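Surachet Nakpan
I moved to Denurport in July and I want to write down what I learned about selling a household of things before a move. Maybe it helps someone. 1/7

First, I sold 70 items in 3 weeks. Total was 714 dollars. I expected more, but my sister Yupin said she would have paid me to take the sofa away.

2/7
Write the price in the first line. When I wrote "make an offer", people offered five dollars for everything, also for the bicycle.

3/7
Small things sell badly one by one. I put cables, hooks and keyrings together as one lot and it was gone the same evening.
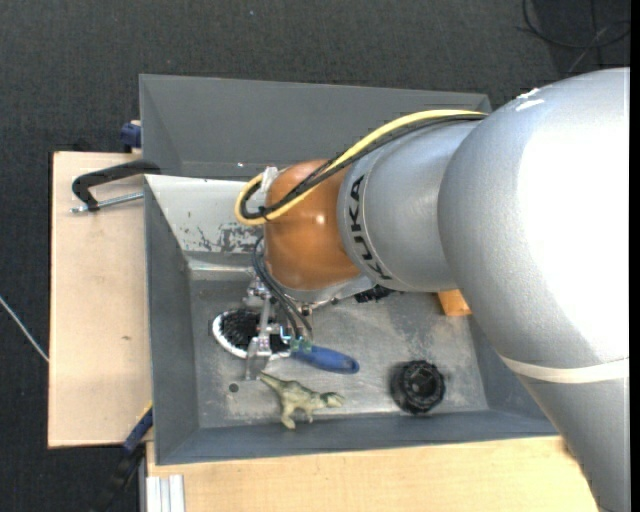
Small things in a grey bin, with a KUKA arm over them

4/7
Books are difficult. Pongsak and Buppha took 30 of them, mostly cookbooks, and the library in Tindall accepted the rest. Please call before you bring boxes – they don't take textbooks.

5/7
Ask for pickup between 5 and 7 pm. I first let everyone choose their own time and I waited at home two whole days.

6/7
The rice cooker I sold and then I bought almost the same one here, for double. Keep your rice cooker.

7/7
I still have one desk lamp in Tindall, at Barrett's place. It is free if you can pick it up. Write me a message.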